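Section 4: Bringing your Ledia save across to handheld

So you've finished the prologue on your computer and now you want to curl up on the couch with it. Good choice! Ledia plays beautifully on a small screen, and the rain in Rarkardale sounds gorgeous through headphones. Moving your save takes a few minutes, and your journal, sketches and favourite songs all come with you.

Before you start

You'll need a Felenier account, the same one on both devices. You'll also need 477 MB free on the handheld. The game itself takes up 324 MB of that and the rest is used while the save unpacks.

1. On your computer, open Ledia and finish whatever conversation you're in. The game can't pack a save halfway through dialogue.
2. Go to Journal, then Settings, then Travel Copy.
3. Choose Pack. The lantern in the corner glows amber while it works and turns green when it's done.
4. Write down the travel word. It's always the name of a flower, and yes, the spelling matters.

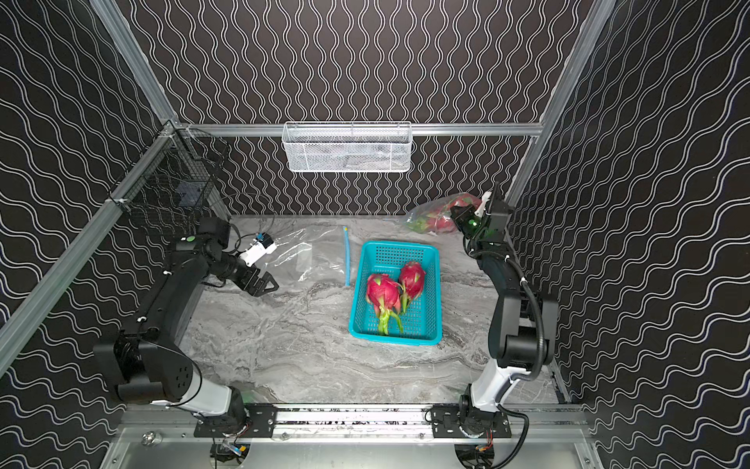 5. On the handheld, start Ledia and pick Continue a Journey from the title menu. Don't pick New Journey, even if it's the one highlighted.
6. Sign in and type your travel word.
7. Wait for the train cutscene. You can't skip it the first time (Renu Kandpal wrote the music for it, so please enjoy!).
8. When you step off at the platform, open your journal and check that the last entry matches the one on your computer.

Note: Travel words expire after 70 hours. If yours has lapsed, go back to step 2 and pack again. Your original save isn't touched.

CAUTION: Don't close the handheld's lid or put it to sleep during the cutscene. The save is still being written, and you may end up back at the lighthouse.
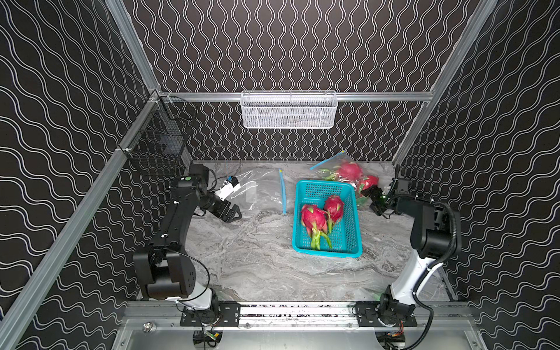
Figure 2. White wire basket on the back rail, black wire basket at left.

Choosing your text and colour settings

Display settings don't travel with the save, so have a play with them now. Narendra Prajapati redrew the whole font for handheld and it's a treat at the larger sizes.

1. Open Settings, then Reading.
2. Set Text Size. Large suits most people, and Extra Large moves the portraits above the dialogue box.
3. Set Text Speed. Slow is lovely for the Goel letters in chapter two.
4. Turn on Soft Colours if you play at night. The sepia memories turn a bit greyer, but every clue stays readable. 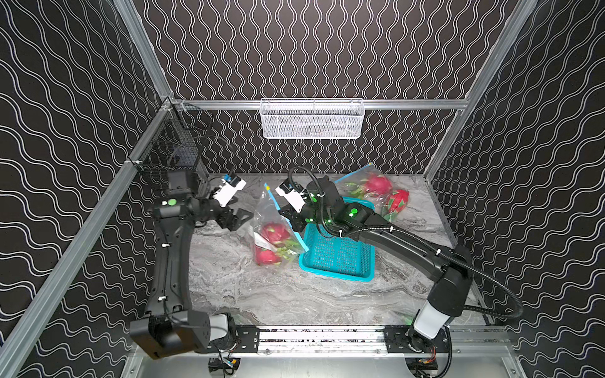 5. Press Save and Return. Backing out with the cancel button throws your changes away.

Note: If the dialogue runs past the bottom of its box, drop Text Size by one step and reopen the conversation.

Going back the other way

Travel Copy works in both directions, as often as you like! Pack on the handheld, unpack on the computer, and follow the same steps. If both devices hold newer entries, the game shows the two journals side by side and asks which one to keep. Read the last page of each before you choose. The other is stored under Old Journeys until you delete it yourself.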